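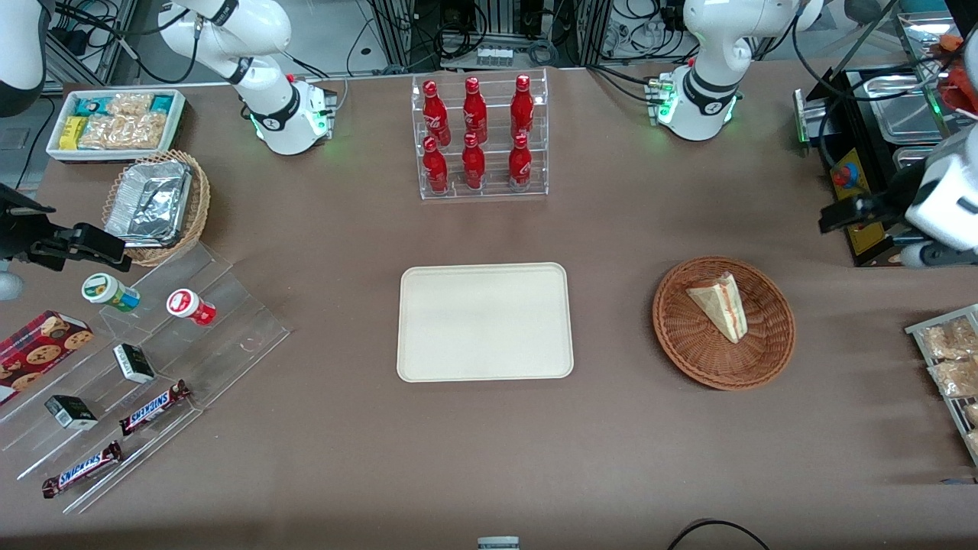
The two-armed setup at the Stellau lab, laid for a snack order.

I'd been in the building four minutes when Ayanda Pillay asked me what I wanted to eat. I said cake. She typed something, and for the rest of the morning cake was more or less all we talked about.

The lab is upstairs in Dolcombe, over a tile showroom, and the project is called Lachance. The idea is easy to say at a party: you have two robot arms, a counter full of food and an empty tray, and you want the arms to put together whatever a customer orders. Doing it is another matter. A Coke bottle is a dream for a gripper with two fingers (stiff, upright, same shape every time). A bag of something crunchy slides and crumples. And then there's a slice of cake, standing on its side in a wicker basket, which I would be nervous about moving myself!

"Cake is where we lost most of last April," said Shaimaa Sqalli, who leads the project. She laughed, but not very hard.

What her group has been trying out is a different way of teaching. The usual approach, as she explained it to me over some really bad coffee, is that a person steers the arms through the whole job again and again, and a program learns to copy what the person did. Lachance started like that too. The team recorded 2,000 full orders, start to finish, and the arms got pretty good at bottles and stayed pretty terrible at cake. Most of those recordings were of things going fine, so the program had hardly ever seen what to do when a bag slipped or a wrapper caught on the edge of a shelf.

So they switched. Now the arms run on their own and a person watches with a hand on the controls. When it starts to go wrong, the person takes over for a few seconds, sorts it out and lets go. Only those short rescues get added to the training. They collected 600 of them – Linnea Haugen did the bulk, and she says she still dreams about candy bars – and trained the program again.

Then came the test, with orders the arms hadn't practiced. I like this part because it's so plain. Out of 457 orders, the old version finished just over half without help. The new one, on the same list, finished a little more than four in five. Bottles barely changed. Bags improved the most, which surprised everyone I spoke to, and cake went from hopeless to what Ayanda calls "edible, if you're not fussy about corners."

I asked Ghizlane Fahmy, who works on robot learning at Pledlow and isn't part of the project, whether I should be impressed. Sort of, she said. She likes the rescues. She'd like them better from a bunch of different people, as one person's habits can sneak into the whole thing, and she wants to see it on a counter the team didn't set up. Shaimaa agreed with both points when I passed them on, and told me a second round with 3 new operators is already planned.

There's also the matter of speed. The arms are slow. I could have filled the tray, eaten what was on it and washed my hands in the time one order takes, and the rescues haven't helped with that at all. If anything the new version is more careful, pausing over the wicker as if it's thinking twice. Ayanda wants to work on that next. Shaimaa wants to do soup.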